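The Basket Situation

February 2022

I own a bread basket now. I didn't set out to own one. I set out to buy a drawer organizer from Van Beek, and the website told me I was a few dollars short of free shipping, and twenty minutes later I was a person with opinions about wicker.

Our kitchen has had a fruit bowl problem since before we moved in together. The bowl was a wedding gift, it weighs as much as a car battery, and it's deep enough that whatever lands on the bottom stays there until it becomes a health matter. In January I pulled out a lime that had gone hard enough to knock on a door with. So the bowl went to the top of the fridge, where it now holds takeout menus and a bike light, and the basket got its spot.

For the first week I was very disciplined. Basket on the table, one layer only, everything visible. Then I went shopping when I was tired, and this is how the week's inventory stood:

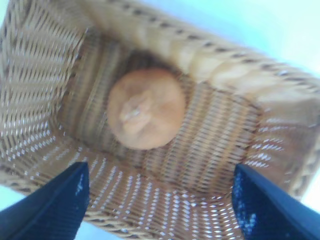
One round thing. Dinner for four, if three of them cancel.

You'd think a shallower basket would make us buy more food to fill it. It has had the opposite effect. I see that big woven floor and feel we should really finish what's in there before adding to it, and then we do, and then we eat cereal.

I should say something about the basket itself, for the two people who read this blog for the housewares. It's a rectangle with rounded corners, a honey color, with a fat braided rim. My mother-in-law asked if it was real willow. It is not. I've decided I'm fine with that, having once owned a real willow one that shed all over the counter like a nervous dog. The fake stuff can go in the sink with dish soap, and you get the crumbs out by turning it over and smacking it. I recommend doing this outdoors. I did not do it outdoors.
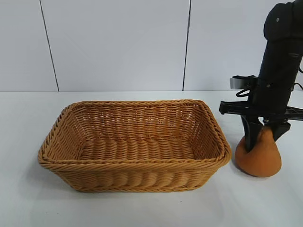

Empty again. I prefer to call it minimalist.

It replaced two others, both of which I regret. The first was a wire thing from Rendex that left a grid printed on every ripe peach. The second came from a seller called Zerkside, cost 30 dollars, and arrived with a handle attached at one end only. I wrote to them and they offered me 90 cents off my next order. I have not placed a next order.

If you're shopping for one, look at the rim before anything else. Cheap baskets always go there first - the end of a strand works loose, somebody picks at it during a long phone call, and by summer you have a basket with a fringe.
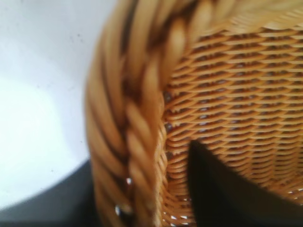

I've been checking ours more often than a reasonable adult would, mainly because I'm the one who picks. So far, so good. The sides are woven tight enough that a grape stays in, although crumbs go straight through the bottom and onto the table, so I've put a dish towel underneath on bread days. My husband wants to know why we don't put the towel inside the basket, like a restaurant. I told him I was thinking about it. I had been using the towel wrong for a month and would rather he didn't know.

Next up is the drawer organizer, which did arrive, and which is half an inch too wide for the drawer.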